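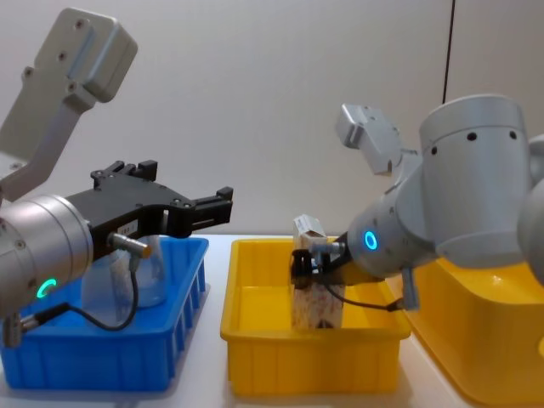

Three plastic bins on a white tabletop.

The Tidy House Con
By Berenice Tapia
1/18/23

Every January the stores move the gift wrap to the clearance aisle and put storage bins where it used to be. Clear ones, white ones, ones with lids that snap and ones with lids that claim to. The message is plain enough. You have a mess, the mess is a character flaw, and the cure is for sale in a set of four.

I have bought the cure several times. I don't think it works, and I've started to doubt the people selling it ever expected it to.

Start with the math. My sister-in-law, Ruth Pacheco, hired an organizer last July to do her kitchen and hall closet. The containers alone were a separate line on the bill. When the woman left, Ruth had 13 matching canisters, a turntable for the vinegar, and labels in a typeface that made her flour look like it went to private school. By Thanksgiving the flour was back in the bag, held shut with a clothespin, and the canister marked FLOUR was full of batteries. She says this is her fault. I say a system that needs you to pour flour from one container into another every time you come home from the store, for the rest of your life, is a chore you paid to be given.

The industry's answer is always that you didn't declutter first. Fine. But look at who profits from the order of operations. You throw out the perfectly good popcorn tin that held your buttons, and then you buy a button box.

I got into this with Derek Bainbridge, who runs an estate sale business two towns over and has been inside more strangers' closets than anyone I know. He told me the neat houses and the messy houses hold nearly the same amount of stuff. The neat ones have it in tubs. He once opened a garage with 69 tubs in it, stacked and labeled by year, and the family had no idea what was in any of them. They'd been moved between three houses. I asked what he found. "Extension cords," he said. "And tubs."

Now, I can hear the objection, since my own daughter makes it. Some people really do feel better in an orderly room. I believe her. I feel better in one too, for an afternoon. What I don't believe is the larger promise that gets stapled to it: that a sorted pantry will make you calmer, thinner, better with money and nicer to your husband. I've read the books. They are heavy on before-and-after photos and very light on the after after that. Show me the closet in two years, with a kid home sick and a dog that has figured out the lid.

There's also some snobbery in it. My grandmother kept string in a coffee can and bread bags in another bread bag, and she could find anything in that house in the dark. No one would have photographed it. By the standards of the shelf-styling crowd she was a disaster, and she never once bought a second roll of tape because she couldn't find the first.

So this year I'm sitting it out. The junk drawer stays a junk drawer. I know where the scissors are — under the takeout menus, left side — and I don't need a divider to tell me.

If you want to buy bins, buy bins. Just keep the receipt somewhere you'll be able to find it.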